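# Put the setup time on the schedule

We run 12 hand-held grippers at the Umholm site, and for most of last year the weekly plan had no line for getting them ready. The plan had recording hours, task lists and a delivery target. Setup happened in whatever gap was left between people arriving and the first run, and when the gap closed, it got skipped.

I think that is a mistake, and I think most shops like ours make it.

A gripper of this kind is a simple machine. Two fingers, a slide, a camera on a mount, a handle. Because it looks simple, it gets treated like a hand tool that you pick up and use. But the output is data, and the data is only as good as the relation between the camera and the fingers. If the mount has shifted a little since the last check, the recording looks fine on the screen. The trouble shows up weeks later, when someone at Renitz tries to train on it and the grasps land beside the object.

Last May we threw out 134 recordings from one unit. The cause was a mount screw that had backed out. Erdal Akbulut found it with a hex key in less time than it took me to write the email about it. He had asked for a morning check in the spring and was told there was no room for it. I was one of the people who told him that.

Our check now has a fixed order. Wipe the finger pads and look for tears in the ribs. Open and close fully and watch for a sticky spot. Put a wrench on every mount screw. Then hold the marker board up in front of the camera, move it through the positions on the sheet, and save the result under the unit's number. One person holds the board and another holds the gripper. Doing it alone is possible, but the results are worse, and we stopped allowing it.
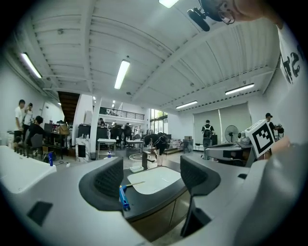
The usual objection is cost. Two people standing at a table produce no recordings, and the customer pays for recordings. Frota, where I worked from 2012, argued the same way about its welding cells, and spent its weekends on repairs that a weekday check would have caught.

I'd also object to handing the check to whoever is newest. It is dull work, so it drifts downward, and the newest person is the least likely to feel that something is off in the slide. At Dustuvow they rotate it through everyone, including the lead. We copied that in the fall and the notes in the log got better right away.

A full check takes us 34 minutes for a pair of units. I would like it shorter, and it probably will be once the new sheets are printed. Until then it goes on the plan as 34 minutes, in the same column as the recording hours, and the delivery target gets worked out from what remains.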